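4. Setting up the bedtime routine

Before you start: finish section 3 (Adding your children) and have the Gevis night light plugged in and paired. If its ring is still blinking orange, it isn't paired, whatever the app says. Allow one evening when you have nowhere to be.

4.1 Create the routine

1. Open the Reloseck app and tap Family, then Routines.

2. Tap New and choose Bedtime. There is also one called Bedtime (Relaxed). Leave it alone until August, when you will be using it anyway.

3. Pick the child. If you have two children with different bedtimes, make two routines. A shared one will be run at the later time, after representations from the younger party.

4. Set the lights-out time. Enter the time you want, then look at last week and enter the time you got. The app begins at the second and moves towards the first by 8 minutes a night.

5. Add the steps. Bath, teeth, toilet, story and drink of water are already in the list. You can add your own, up to 49 characters each. "Put the dinosaur back where it lives" fits.

6. Tap Save. The light glows green once.

Note: Put the drink of water before teeth. The app will let you put it after, and so will your child.

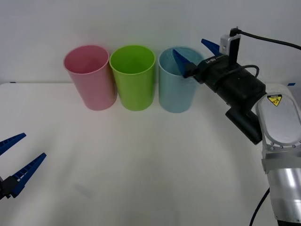
Mridha
Family set-up writer, Zadia support pages
Last revised 2022-05-08

4.2 Set the warnings

The light can give up to three warnings before lights out. Each is a slow change of colour, with or without a chime.

1. In the routine, tap Warnings.

2. Set the first one well ahead of time. Small children have no idea what ten minutes is, but they do learn what comes after yellow.

3. Choose a chime or turn it off. Chime 4 sounds very like an ice cream van. We have asked for it to be removed.

4. Tap Test and stand where the child will be, with the door as it usually is.

Caution: Don't run the test while the child is awake unless you mean it. A false bedtime is remembered for weeks and brought up in front of grandparents.

4.3 Getting out of bed

When this setting is on, the light turns a dull red if the bedroom door opens after lights out. It makes no noise and sends a message to your phone.

1. Tap After Lights Out, then Door.

2. Fix the door sensor to the frame, above the child's reach. Measure that reach with the child standing on whatever they would stand on.

3. Choose who gets the message. If both parents are listed, each will assume the other is dealing with it. Choose one.

4. Set the quiet gap. During the gap, further openings are logged but not sent. The default is five minutes.

Note: Red means "back to bed" and that is all it means. Please don't use it for telling-off. A child who is frightened of the light will unplug it, and the setting won't be much use after that.

4.4 If something goes wrong

Code 239: the light has lost the app. Unplug it, wait, plug it in again. Your routines are kept.

Code 333: two routines overlap. Usually somebody has a nap left over from when they still napped. Delete it, with or without a moment's silence.

Light works, child does not sleep: the routine is running correctly. Keep the same order every night for two weeks before changing anything, and change one thing at a time - the temptation on night three is to change all of it.

Child has learned to use the app: go to section 9, Passcodes.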